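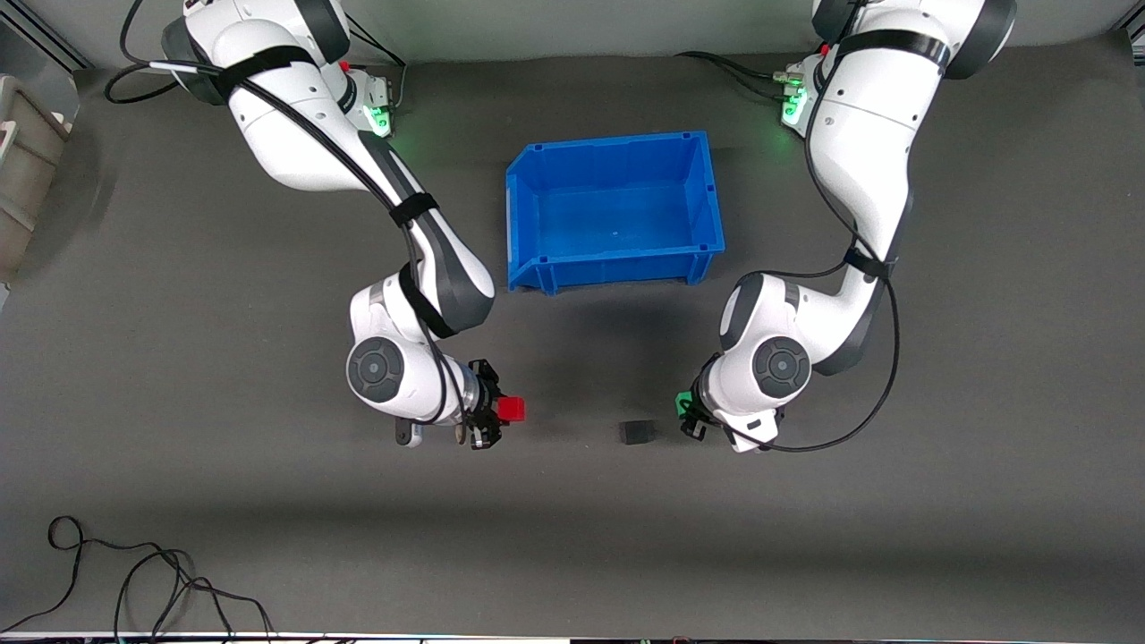
카테고리: 양팔 작업대 > 시연 데이터 수집 세트

Prendel 양팔 시연 수집 작업대

2022년 2월 13일 | 글: Elaheh Parsa

Prendel은 로봇 팔 두 대로 하는 탁상 작업의 시연을 기록하기 위한 작업대 세트입니다. 사람이 조종한 동작을 영상, 관절 각도, 그리퍼 개폐값과 함께 저장하고, 저장한 에피소드를 모방학습용 데이터로 내보냅니다. 팔은 세트에 포함되지 않습니다. 이미 팔을 보유한 연구실과 기업이 수집 환경만 따로 갖출 수 있도록 구성했습니다.

기본 작업은 큐브를 집어 통에 넣는 것입니다. 상판 가운데 안쪽에 파란색 플라스틱 통을 두고, 그리퍼 부근의 빈 바닥에 작은 큐브를 놓습니다. 한쪽 팔이 빨간 큐브를 들고 있는 동안 다른 팔은 빈 그리퍼로 검은 큐브 가까이에서 대기하는 식의 배치가 자주 나옵니다. 양팔의 순서를 학습시키려면 이런 중간 상태가 데이터에 충분히 들어 있어야 하므로, 기록은 첫 큐브를 잡기 전부터 두 팔이 모두 물러날 때까지 끊지 않고 진행합니다.

구성품

- 무광 짙은 회색 작업 매트
- 상단 고정식 카메라 브래킷과 카메라 1대
- 기록용 컴퓨터에 설치하는 Zesora 수집 소프트웨어
- 조종 입력용 발판 스위치(시작, 종료, 폐기)
- 파란색 통과 색깔 큐브 묶음
- 케이블 고정용 검은색 벨크로 스트랩

설치

두 팔은 상판의 먼 쪽 가장자리에 나란히 고정하고, 그리퍼가 가운데에서 서로 마주 보게 합니다. 베이스 간격은 동봉한 종이 형판에 맞추면 됩니다. 그리퍼 케이블은 팔을 따라 내린 다음 위팔과 아래팔에 스트랩을 하나씩 감아 고정합니다. 손목 부근에서는 여유를 남겨야 합니다. 너무 당겨 묶으면 손목이 크게 돌 때 커넥터에 힘이 걸리고, 너무 느슨하면 케이블이 카메라와 큐브 사이로 들어옵니다. 설치가 끝나면 손목을 양쪽 한계까지 천천히 돌려 보면서 간격을 확인하십시오.

카메라는 한 번 고정하면 한 묶음의 수집이 끝날 때까지 건드리지 않습니다. 위치를 옮겼다면 새 묶음으로 저장해야 합니다. Zesora는 수집을 시작할 때마다 기준 화면을 겹쳐 보여 주므로 틀어진 정도를 눈으로 확인할 수 있습니다.

작업 공간에는 통과 큐브만 두는 것을 권장합니다. 다만 가장자리의 케이블이나 상자까지 모두 치울 필요는 없습니다. 팔의 동작 범위 밖에 있고 한 묶음 안에서 위치가 바뀌지 않으면 학습에 큰 지장이 없었습니다.

수집 절차

1. 두 팔을 시작 자세로 보냅니다.
2. 화면에 표시된 위치에 큐브를 놓습니다. 위치는 매번 무작위로 정해집니다.
3. 왼쪽 발판을 밟아 기록을 시작합니다.
4. 작업을 수행합니다. 큐브를 떨어뜨렸더라도 다시 집을 수 있으면 계속합니다.
5. 오른쪽 발판을 밟아 기록을 마치고 성공, 복구 후 성공, 실패 가운데 하나를 지정합니다.

폐기 발판은 사람 손이 기록 중에 들어왔거나 팔이 보호 정지한 경우에만 사용합니다. 실패한 시연은 지우지 말고 실패로 표시해 두십시오. 학습에서 제외하더라도 어느 위치에서 자주 실패하는지 살펴보는 데 쓰입니다.

팔마다 담당 구역을 정할지는 사용자가 선택합니다. 구역을 나누면 조종이 쉽고 충돌도 적습니다. 구역을 나누지 않으면 가운데에 놓인 큐브를 어느 팔로 집을지 조종자마다 다르게 판단하게 되고, 학습된 모델도 그 지점에서 망설이는 경향이 있습니다. 처음 수집한다면 구역을 나누는 설정으로 시작하는 편이 낫습니다.

시험 수집 결과

Pavham 시험실에서 조종자 2명이 큐브 작업 에피소드 1456개를 기록했습니다. 이 가운데 1240개가 성공, 136개가 복구 후 성공으로 분류되었고 나머지는 실패입니다. 실패는 대부분 큐브가 통의 테두리에 걸려 바깥으로 떨어진 경우였습니다. 통을 그리퍼 쪽으로 조금 당겨 놓은 뒤로는 이런 실패가 줄었습니다.

수집을 맡은 Roksolana Melnychuk은 조종자 교대 직후의 에피소드를 따로 표시해 두라고 권합니다. 교대하고 나면 한동안 집는 속도와 접근 방향이 달라지기 때문입니다. Zesora의 메모 칸에 조종자 이름을 넣으면 내보낼 때 이름별로 나눌 수 있습니다.

데이터 형식

에피소드 하나가 폴더 하나로 저장됩니다. 폴더에는 영상 파일, 두 팔의 관절값과 그리퍼값을 담은 표, 큐브의 초기 위치, 결과 표시가 들어갑니다. 영상과 관절값에는 같은 시계의 시각이 기록됩니다. 내보내기 전에 검사 기능을 실행하면 빠진 프레임이 있는 에피소드가 목록으로 나옵니다.

호환 및 주문

양팔 모두 외부에서 관절값을 읽을 수 있고 평행 그리퍼를 장착한 경우에 사용할 수 있습니다. 좌우 그리퍼의 부품이 조금 달라도 괜찮지만 손가락 길이는 같아야 합니다. 한 팔만 쓰는 구성은 Nechyporuk 세트를 참고하십시오. 견적을 요청할 때는 팔의 모델명, 상판의 가로세로 길이, 기록용 컴퓨터의 운영체제를 적어 주십시오. 매트는 상판 크기에 맞춰 재단하므로 재단 후에는 반품이 되지 않습니다.

태그: 양팔 로봇, 시연 수집, 모방학습, 집어 넣기 작업

댓글

만두국물
매트만 따로 살 수 있나요? 지금 쓰는 흰 상판은 조명이 반사돼서 흰색 팔 윤곽이 잘 안 잡힙니다.

Elaheh Parsa
가능합니다. 상판 크기를 적어 견적 요청으로 보내 주세요.

jh_lab
큐브 말고 천이나 봉투 같은 물체로 모아 보신 분 계신가요? 초기 위치를 어떻게 적어야 할지 모르겠네요.

서쪽창가
저희는 천 작업할 때 초기 위치 칸을 비우고 첫 프레임만 씁니다. 검사 기능에서 경고는 뜨는데 내보내기는 됩니다.

만두국물
발판 세 개가 붙어 있어서 폐기를 잘못 밟은 적이 있습니다. 간격을 벌릴 수 있으면 좋겠습니다.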